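Kasten Street duplex, upstairs unit, May walk-through
Filled in by Gudrun Buschmann

Smoke alarms: OK. I pressed both and my ears are still ringing!

Stair rail: loose at the top. Bastian swears he tightened it — well, it wiggles again. Needs longer screws.

Water heater: set too high, so I turned it down. Pan underneath is dry.

Dryer vent: FAIL. So much lint (I filled a grocery bag). Clean before anyone runs a load.

Extinguisher: gauge in the green, tag missing.
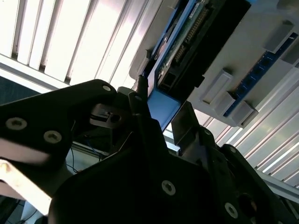
Bedroom windows: 2 stick, both on the street side. I got them open with my shoulder, but a kid couldn't. Plane and wax them.

Outlets: kitchen one by the sink won't trip when I hit test. Bastian to replace.

Recheck in 60 days.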